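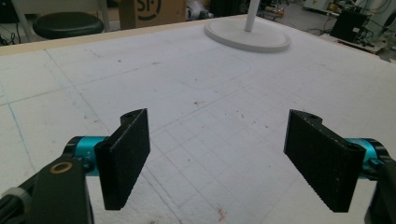 Ausgabe 3 · Seite 42

Jomov Greifersteuerung - Einrichtungshandbuch
Mai 2023 | Redaktion Technische Dokumentation, Jomov

4 Wahrnehmung und Greifplanung einrichten

Dieser Abschnitt beschreibt die Kopplung des Wahrnehmungsmoduls Jollov mit dem Planungsdienst Ansari. Vorausgesetzt wird eine abgeschlossene Grundinstallation gemäß Abschnitt 2. Die Arbeiten sind von eingewiesenem Personal auszuführen.

4.1 Ausgangsstellung

Für die Ersteinrichtung sind beide Finger weit zu öffnen und über der hellen Arbeitsfläche zu halten. Die texturierten Innenseiten der Finger weisen zueinander; zwischen ihnen muss die Fläche frei sichtbar sein. Auf der Platte aufgezeichnete Rasterlinien dürfen im Bild verbleiben. Sie dienen der Software als Orientierungshilfe, ersetzen jedoch keine Kalibrierung.

1. Starten Sie den Dienst Jollov und warten Sie, bis die Statusanzeige "Bereit" meldet.
2. Öffnen Sie im Menü "Wahrnehmung" die Ansicht "Livebild".
3. Prüfen Sie, ob beide Fingerflächen im unteren Bildbereich erkannt werden. Erkannte Flächen erhalten eine farbige Kontur.
4. Bestätigen Sie die Stellung mit "Als offen übernehmen".

Hinweis: Wird nur ein Finger erkannt, ist die Belichtungszeit um 2 Stufen zu erhöhen und Schritt 3 zu wiederholen. Dunkle, matte Oberflächen werden bei schwacher Beleuchtung häufig zu einem einzigen Segment zusammengefasst.

4.2 Arbeitsebene festlegen

1. Wählen Sie "Ebene" und anschließend "Neu anlegen".
2. Markieren Sie im Livebild 4 Schnittpunkte des Rasters, die nicht auf einer gemeinsamen Linie liegen.
3. Tragen Sie den gemessenen Linienabstand in das Feld "Rasterweite" ein.
4. Starten Sie die Berechnung. Der Restfehler wird in Pixeln ausgegeben und darf den Wert 3 nicht überschreiten.

Liegt der Restfehler höher, sind die Punkte zu verwerfen und neu zu setzen. Flecken, Schrammen und farbige Markierungen auf der Platte können von der automatischen Punktsuche als Schnittpunkte gewertet werden - in diesem Fall ist die manuelle Auswahl zu verwenden.

4.3 Hintergrund ausschließen

Gegenstände jenseits der Tischkante, etwa Hocker, Kartons oder Kabel, gehören nicht zum Arbeitsraum und sind auszublenden.

1. Ziehen Sie unter "Maske" ein Vieleck entlang der hinteren Tischkante.
2. Legen Sie für fest aufgestellte Objekte auf der Fläche, beispielsweise Stativfüße, eine Sperrzone an. Die zugehörige Stange ist in die Sperrzone einzubeziehen.
3. Speichern Sie die Maske unter einem eindeutigen Namen.

Vorsicht: Ansari plant Bahnen ausschließlich anhand der gespeicherten Sperrzonen. Wird ein Objekt nachträglich versetzt, ist die Maske vor der nächsten Planung zu aktualisieren. Andernfalls besteht Kollisionsgefahr.

4.4 Planungsdienst verbinden

Die Übergabe an Ansari erfolgt über die Schnittstelle Grerkach. Öffnen Sie "Verbindungen", aktivieren Sie Grerkach und weisen Sie die soeben gespeicherte Ebene und Maske zu. Ein Neustart des Planungsdienstes ist erforderlich. Bleibt die Verbindung im Zustand "Wartend", ist die Protokolldatei auf den Eintrag "Ebene fehlt" zu prüfen.

0 Kommentare · 2-mal geteilt

Diese Website verwendet Cookies, um die Nutzung der Online-Dokumentation auszuwerten. Einstellungen verwalten | Alle akzeptieren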